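About Tarel Miniatures

Tarel began at a kitchen table in Retenville, when Nicanor Campos wanted a proper set of windows for his niece's dollhouse and couldn't find any he liked. He made four, gave two away, and by the following May people he had never met were writing to ask for more (and would he do doors as well?). We have been at it ever since, and our little catalog now runs to 44 patterns, from plain cottage windows to the fancier ones with a molded top and a good deep sill.

We love windows best of all, if we're allowed a favorite. A small house can have the prettiest wallpaper in the world, but it's the windows that make you want to bend down and peek inside! So we fuss over ours, and we fuss most over the clamping, which takes patience and a light hand on the screw.
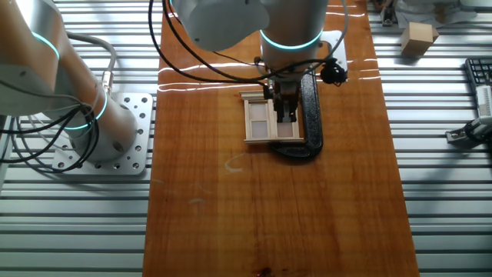
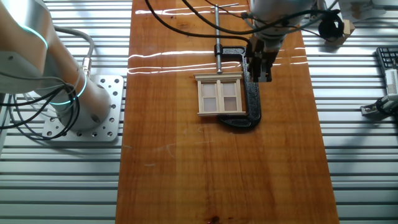
Four-pane window and C-clamp on the long varnished board

Amparo Bravo wrote to us after finishing her first house that she had always thought of glue as the easy part, and that she now leaves every window overnight before she so much as looks at it. She also asked whether we could bring back the narrow attic window, and yes, Amparo, it's on the list for this winter.

If you're passing through Retenville, do come by the shop on Tejada Street and bring your house, or just a photo and a few measurements. We're always happy to talk about sills.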